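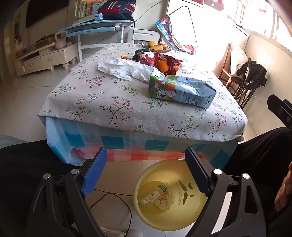
Page last changed: Fri 19 June

Household Services, Level 2
Unit 11: Clearing and resetting a living room
Module leader: Palesa Mkhize

Students should read this handout before the practical session in the Cleltwood training flat. The session carries 31 marks.

Order of work
Begin with the table. Food packets left open or lying on their side are dealt with first, and a milk carton is stood upright before anything else is moved. Snacks that have spilled on to the cloth are gathered by hand and thrown away. Fruit stays on its plate unless it is spoiled.

Table coverings
Where two cloths are laid one over the other, as with the floral cloth and the checked one beneath it, each is lifted separately and shaken outdoors. Check the folds of the lower cloth for small items.

Basins on the floor
A basin of used water is treated as waste. Remove bottles and wrappers before emptying it — they will block the drain. Carry it with both hands and keep clear of any cable on the tiles.

Desk and cabinet
Books remain in their stack. Jackets are hung up, and the chair is pushed in.

Assessment
Written reflections of 700 words are to be handed to Hendrik Coetzee. Students who miss the session may repeat it in October, by arrangement with Idalina Carrilho.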